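Drying and Storing Cotton Knits

Drying
Shake each piece once before hanging. Side seams should run straight down. For a 130 gsm jersey, dry flat or over two lines. A single line leaves a ridge across the chest.

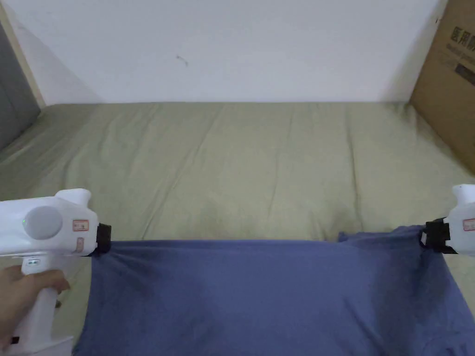

Folding
Lay the piece face down and smooth it from the center out. Fold the sides in to a width of 232 mm, then fold the length in thirds. This fits a Treduleck drawer, inside width 317 mm, with room for a cedar block.

Storage
Stack no more than eight high. Replace cedar blocks every October.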